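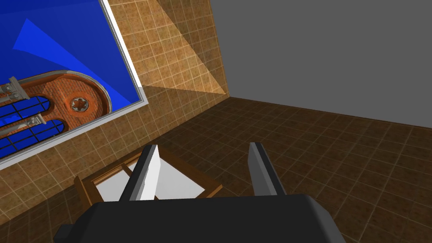
Tray handling at Skamthorpe: staff questions

What is changing?
From August, the sorting and moving of sample trays on the ground floor will be done by two Pandel arms supplied by Bivura. Receiving, checking and dispatch stay with staff.

Will anyone lose their job?
No positions are being cut. The five people now on tray handling move to checking and dispatch at the same pay grade and hours.

How are the arms trained?
Mostly in simulation. Bivura runs each pick in a rendered room first, with a tray on the floor and the gripper coming in from above. A new pick has to succeed in 88 of 100 simulated tries before it is attempted on our floor.

Does the simulated room look like ours?
No. Wall and floor finishes are varied on purpose so the arm doesn't depend on one colour or one kind of light. You may see tiles and framed pictures on the training screen that we don't have at Skamthorpe.

Do I need to learn programming?
No. You will use the Lema panel, which has start, pause and call-for-help buttons. Training takes one morning and is paid. Ask your shift lead for a spot.

What if the arm drops a tray?
Press pause, wait for the amber light, then pick it up by hand and log it on Lema. Please don't reach in while the light is green - even if the arm looks still.

Will the arms be used to measure how fast I work?
No. Lema logs what the arms do and which faults are reported. Fault entries carry a station number and no staff name.

How many trays will they move?
Some 300 a shift to begin with. Anything over that is still done by hand, and the evening shift will be rostered to cover it.

Who do I ask if my question isn't here?
Your shift lead, or leave a note in the box beside the lunchroom door. Answers are added to this page.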